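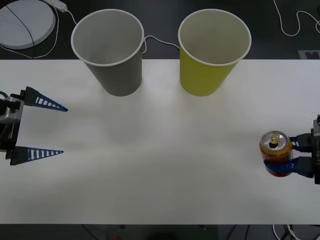

Marjatta Honkanen 留言说,分饮料先别急着研究怎么倒,先把杯子从桌边往里挪一掌宽再谈别的,她在家里吃过两次亏,两次都是杯子自己没问题,胳膊肘有问题。

# 一罐汽水分两个纸杯,怎么才能分得匀、不冒沫、不洒?

**Severin Fankhauser** 发表于 2020-11-04 · 浏览 1,957 次 · 分类:厨房与餐桌 / 一次性餐具

先说情况。我们楼里每个月有一次下午的棋牌聚会,地点在一楼的公用房间,白色桌面的长桌。饮料由我准备,一般买罐装的汽水。来的人多数喝不完一整罐,开了放在那里就没气了,最后倒掉,挺浪费的。所以从十月起我改成两个人分一罐,倒在纸杯里。

纸杯用的是 Futitix 的彩色款,同样大小,外面颜色不同,里面都是浅色,杯口有一圈白色的卷边。我拿灰色和黄绿色配成一对,一罐对应一灰一绿,这样坐在一起的两个人不会拿错杯子。

做了几次,遇到下面这些问题:

1. 第一杯总是倒多。看着差不多了,等沫下去,才发现第一杯比第二杯多出一截。反过来也有过,第一杯全是沫,我以为够了,沫一退只有半杯。
2. 罐口倒到最后会往回流,顺着罐身往下淌,桌上一圈糖水,干了以后发黏。白桌子特别显脏。
3. 杯子放在哪里。我习惯把空杯子摆在桌子靠外的那条边上,中间留出来放牌和棋盘。有人提醒我这样容易碰掉。可是放到中间又占地方。
4. 拿罐子倒的时候,要不要把纸杯拿起来?我一只手拿罐,一只手拿杯,杯子一捏就变形,有一回直接溢到手上。

我试过用量杯,准是准,可是多洗一样东西,而且汽水先进量杯再进纸杯,等于倒两遍,气跑得更多。也试过用厨房秤,在家里可以,聚会的时候端着秤走来走去不像样子。

想问问大家平时怎么做。不需要特别精确,两个人看着不觉得谁少就行。最好不用添工具。

补充一点:饮料主要是 Ngata 的橙味汽水,从冰箱里拿出来就开。桌子不能换,桌布也不打算铺,铺了牌会滑。

---

**Nouhaila Zerouali** 的回复 · 被提问者采纳 · 赞同 163

我在单位的茶水间管过一段时间饮料,也是纸杯,也是罐装。按你写的顺序来答。

## 分得匀

分三次倒,不要一次倒满一杯。

- 先往灰杯里倒到小半杯,停。
- 往绿杯里倒到同样的高度,停。
- 等沫退一退。
- 换过来,从绿杯开始,再倒一层,然后灰杯。
- 剩在罐底的最后一点,看哪杯低就给哪杯。

顺序换一下很要紧。每一轮都从同一个杯子开始的话,罐子越倒越轻,手上的感觉在变,先倒的那杯老是占便宜。换过来以后误差会互相抵掉一些。

两个杯子要靠近一点放,留一指宽的空就够了。隔得太远,你要转头看,转头的时候罐口容易晃。而且两杯挨着,从上面往下看,里面的液面高低一眼就能比出来。你的杯子里面颜色都浅,橙色的汽水在里头很清楚,这一点比深色内壁的杯子好用得多。

看液面不要从侧面看。纸杯不透明,侧面什么都看不到,弯下腰去也没用。从正上方看液面离卷边还有多远。纸杯是上宽下窄的,越往上,同样高的一层装得越多,所以最后那一层最影响公平,倒慢点。

只要两个杯子形状大小一样,高度一样,量就一样。要是以后换了别的杯子,大小混着用,这个办法就不灵了,请注意。

## 泡沫

冰的比常温的沫少。你已经是冰箱里拿出来就开,很好。开之前让罐子在桌上站一会儿,别一路拎着晃过来马上拉环。

倒的时候对着杯壁倒,不要对着杯底正中。纸杯放在桌上没法倾斜很多,那就把罐口放低,几乎挨到卷边的高度,让汽水沿着内壁滑下去。从高处往下冲,沫肯定多。

头一下最容易起沫,因为杯子是干的。头一下倒得细一点,杯底有了一层汽水以后再加快。

## 罐口回流

这个跟收手的动作有关。多数人收得太慢,罐子慢慢立起来,最后那一点就挂在罐口边上,然后往下流。收的时候利索一些,手腕往回一转,罐子马上立直。

罐顶那一圈凹槽里总会存一点。倒完以后不要马上放到桌面上,在杯口上方停一下再走。我一般在手边放一张折好的厨房纸,罐子放在纸上,桌子就不会有那一圈印子。

白桌面上的糖水印,没干的时候用湿布一抹就掉。干了的话,把湿布盖在上面放几分钟再擦,别用指甲抠。

## 杯子放哪里

不要放在外侧的边上。空纸杯很轻,有人走过去衣服一带就下去了。上面宽下面窄,底座刚好压在桌边上的话,上半截是探出去的,从旁边走过的人碰到的正是探出去的那部分。满杯碰到会晃,空杯直接掉。

你说中间要放牌,那可以放在桌子的短边那一头,往里退一个手掌。倒好以后再分给各人,各人自己放在右手前方。左撇子放左手前方。

## 要不要拿起来

不拿。纸杯放在桌上,空着的那只手不要捏杯身,真想扶的话,两根手指扶在靠近杯底的地方,那里最硬。卷边那里其实也硬,但是手碰卷边,别人还要拿嘴喝,不合适。

以上。按这个做了很多次,没有专门测过,两个人坐在一起喝,没听到谁有意见。

> **Severin Fankhauser**:谢谢,很详细。换顺序这一条我没想到过。厨房纸也记下了。

> **Aivar Dambrauskienė**:补一句,厨房纸要折成四层,单层一沾水就粘在罐底上,拿起来的时候跟着走。

> **Nouhaila Zerouali**:对,四层。

---

**Welington Cavalcanti** 的回复 · 赞同 9

换小罐,一人一罐,问题解决。

> **Severin Fankhauser**:我们这边 Stondau 的店里没有小罐的,只有普通罐和大瓶。

> **Welington Cavalcanti**:那就买大瓶。

> **Severin Fankhauser**:大瓶开了以后喝不完一样没气,之前就是这样才改成罐装的。

> **Welington Cavalcanti**:那就一个人切一个人选。跟分蛋糕一样。谁倒的谁后拿。

> **Marjatta Honkanen**:这条倒是可以,小孩子之间最管用。我们家从来都是倒的人后拿。不过提问的人是替别人倒,他自己不喝那两杯,用不上吧。

> **Welington Cavalcanti**:让他们自己倒。

---

**Aivar Dambrauskienė** 的回复 · 赞同不详(旧版页面迁移)

前面已经讲得很全了,我补几点跟纸杯本身有关的。我在 Dorkum 那边帮人办过茶会,一次要用掉将近 80 个纸杯,什么毛病都见过。

**先看杯子再倒。** 成摞的纸杯抽出来的时候,偶尔会有卷边压扁的。压扁的那个杯口不圆,倒满以后喝第一口会从嘴角漏。抽出来转一圈看看,边不圆的就拿去装牙签或者装瓜子壳,不要装汽水。

**抽杯子的方法。** 叠得紧的时候不要硬拔,两手各握一头,轻轻转一下就松了。硬拔容易一次带出来两个套在一起,你没发现,倒了一个双层杯,另一个人那边是单层杯。双层的底会高一点点,两杯放在一起看着不一样高,你就会以为倒得不匀。碰到过有人为这个又来回匀了好几次,匀到最后没气了。

**不要太早倒。** 纸杯装汽水没有问题,放得太久就软了,尤其是杯底那一圈接缝。我的做法是人坐下来再开罐。提前摆空杯可以,提前倒好不行。

**颜色的用法。** 提问的人用灰和黄绿来区分,思路对。人多的时候光靠颜色不够,第二对也是一灰一绿,隔着桌子放就乱了。可以在杯底外面用铅笔写个字母,或者干脆在坐的位置上想办法:每一对里,灰杯永远给坐在左边的人。规矩说一遍,大家都记得住。

不建议在杯身上贴贴纸。贴在靠近杯口的地方,手一湿就掉;贴低了又看不到。油性笔的味道比较大,写在杯身上离鼻子近,有人不喜欢。

**罐子怎么拿。** 看过不少人捏着罐子的上半截倒,手指就在拉环旁边,罐子一倾斜,手把视线挡住了,只好歪着头看。握在中间偏下的位置,手腕放平,罐口和杯口都能看到。冰罐外面有水汽,滑,握之前擦一下。满罐的时候重心高一点,倒掉一半以后就稳多了。

拉环拉开以后要按回去,贴平罐顶。翘着的话倒的时候会挡一下水流,水流分成两股,有一股就偏到杯子外面去了。我看有的人把拉环转到一边去,转到哪边都可以,别在出口正上方就行。

**倒多少。** 不要倒到卷边下面。留一截空,大约一个指节。打牌的桌子上人老是伸手,杯子太满,桌子一震就洒。一罐分两杯通常也到不了那么高,要是你的杯子小,就让罐里剩一点,罐子留在两个人中间,谁喝完谁加。

**分完以后的空罐。** 另外准备一个地方放,不要跟杯子放在一起。混在一起的话,过一会儿就有人拿起空罐来摇,看看还有没有,摇来摇去碰倒旁边的。我们是在椅子旁边的地上放一个敞口的箱子,罐子喝空就放进去,散场的时候一起拿走。

还有一件小事,关于擦桌子。Nouhaila 说湿布盖几分钟,我同意。用过的湿布要过一遍清水再擦第二次,不然就是把糖水抹匀,看着干净,牌放上去还是粘。想知道擦干净没有,用手背贴一下桌面。

> **Severin Fankhauser**:双层杯那个我估计就是我上次的情况!当时怎么看都是绿杯高一点,倒了半天。回去把剩下的杯子检查一下。

> **Nouhaila Zerouali**:套在一起的情况我也遇到过,拿在手里会觉得比另一个硬。

> **Marjatta Honkanen**:拉环按回去这条,很多人不知道。另外罐顶最好在开之前用湿纸擦一遍,超市里搬来搬去,上面有灰,倒的时候汽水是从罐顶上流过去的。

> **Aivar Dambrauskienė**:对,忘了写。擦罐顶,然后再擦手。

---

**Severin Fankhauser** 的后续说明

昨天下午又办了一次,按上面说的试了,写一下结果,给以后看到的人参考。

分三次倒,换顺序,基本可以。用了几罐以后手就熟了,不需要每次都等沫完全退掉,退到能看见液面就可以接着倒。有一对牌友说他们那一罐还是右边的多,我看了看,差别很小,他们自己又倒了一点过去。

杯子挪到了桌子的短边那头,往里放。开始有人不习惯,还是走到原来的地方去拿,后来就好了。一个也没有掉到地上。中间放棋盘的地方比以前还宽一点,因为原来长边上那一排没有了。

罐口回流,好了一大半。收手要快这一点,我练了一下,有时候太快,会甩出去一两滴。厨房纸接住了。桌面最后擦一遍就行,没有发黏的圈。

套在一起的杯子找到了,剩下那摞里有两处。单独放到一边了。

「灰杯给左边的人」这条规矩,说了以后马上有人问,左边是从谁的方向看。我们定的是从坐着的人自己的方向看。建议说规矩的时候一起说清楚。

没有用「倒的人后拿」。下次小朋友来的那场可以试一下。

还剩一个没有解决的:有一位不喝带气的,我给他单独倒果汁,用的也是灰杯,结果跟旁边那对的灰杯弄混了。手上没有第三种颜色。目前想到的是给他用玻璃杯。如果有别的办法请写在下面。

> **Aivar Dambrauskienė**:玻璃杯就很好。

> **Welington Cavalcanti**:让他自己带杯子。

> **Marjatta Honkanen**:果汁倒进纸杯之后颜色要是跟橙味汽水差不多,从上面看也分不出来,还是玻璃杯吧。放的时候跟纸杯隔开一个位置,别夹在一灰一绿中间。

> **Severin Fankhauser**:好,下次用玻璃杯。

相关话题:纸杯 · 罐装饮料 · 桌面清洁 · 聚会准备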